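Zastura hand gripper, build 2 — pre-use check and comments
Fosham shared workshop, bench sheet
Checked: June 12, 2025
By: Bok-nam Oh, with Florante Enriquez on the second half
Unit no. 1641
Status: OK for light pick-up only. See items 6, 11 and 14.

Filled this in fast between jobs, sorry for the shorthand. Anything marked HOLD gets fixed before the next person signs the unit out. Anything marked WATCH, have a look every time.

MECHANICAL

1. Finger inserts, magenta, both sides — OK
Ribs all there, no splits at the roots. Flexed each one by hand, springs back. Left is a touch stiffer than right, same as last check. Ha-rang printed them from the same spool so probably just infill.

2. Contact strips, dark grey — OK
Edges stuck down full length. Picked at the tip end with a fingernail, no lift. Wiped both with a damp cloth. Please dont use the citrus cleaner on these, it went gummy on build 1.

3. Mounting plates, white — OK
No cracks around the big hole on either one. Plate colour is still white near the left base, fine.

4. Plate screws — FIXED
Left outer was loose, three-quarters of a turn. Right outer fine. Nipped up all of them by hand, short driver only. If you use the powered driver on printed plastic Dae-han will find out.

5. Tip height — OK
Tips come in level. Checked against the steel rule at full open and at closed.

6. Closing force — WATCH
Squeezed the kitchen scale, 3 tries, all within spec on the Mundetti sheet. Third one was slower to let go. Could be the linkage wants grease. Yoon-hee has the tube, ask her.

7. Trigger return — OK
Snaps back clean. No grit.

8. Pinch points — OK
Guard on the linkage is on and both clips are in. Keep long sleeves and lanyards away from it anyway.

ELECTRICAL AND CAMERA

9. Battery pack — OK
No swelling, no smell, label readable. 3178 mV on the lowest cell after the run, so charge it before the next one. Charge on the tile, never on the wood bench, and not overnight.

10. Cable strain relief — OK
New tie fitted. Old one had been cut way too long and was catching on the trigger guard.

11. Camera mount — HOLD
Rocks slightly side to side if you push it. Picture is fine but the mount isnt. Needs the longer screw and a washer. Parts are in the Fülöp drawer, second tray. Florante to do.

12. Lens — OK
Cleaned, no scratches. Cap goes back on when you set it down, please.

13. Recording starts and stops from the thumb button — OK
Had to press twice the first time. Did it ten more times after that and couldn't get it to misbehave again.

WORK AREA AT HOME

This half is for anyone taking the unit home. Done at Yoon-hee's place on the big table.

14. Table covering — WATCH
Cloth stays on but it has wrinkles, worst along the near edge and over on the right. Fingertips can snag a fold if you come in low. Smooth it out before each run or clip the hem. Would rather see clips.

15. Clear space around the test object — OK
Mouse is the object for this round. Nothing else touching it on the cloth. Mouse pad can stay, just dont grab across it.

16. Breakables — WATCH
The model ship is at the back by the keyboard. Fine rigging, tall masts. Approach from the front only, and no swinging the gripper round to the left with the arm out. Ha-rang wants it moved to another room, Yoon-hee says it stays. Left it with them.

17. Cables near the work — OK
Router has a short black cable running toward the figurine. Out of reach of the mouse run. If the run moves to the back right, redo this item.

18. Glare — OK
Strong daylight through the curtain behind the table. Exposure coped. Closing the curtain more didn't help much so dont bother.

19. Floor and footing — OK
Walked the near side of the table with the unit in hand. Shoes on, no socks on the wood floor. Chair pushed in on the left.

20. Stop word agreed — OK
"Drop." Everybody in the room knows it. Person holding the unit opens the fingers and steps back.

COMMENTS

Dae-han: item 4 is the second time for that left screw. Put a dab of the blue threadlocker on it — the plastic-safe one — and note it here when done.

Florante: item 11, will do before the next sign-out. Needs the bench vise free.

Yoon-hee: grease is in my bag, come get it. Also clips for item 14, I have some from the picnic table.

Bok-nam: next full check in December unless something breaks. Light pick-up only till 11 is closed off.
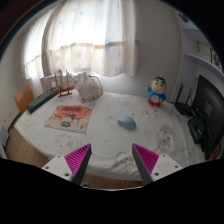
Items 14 to 16, fingers open, mouse on the cloth, ship at back left.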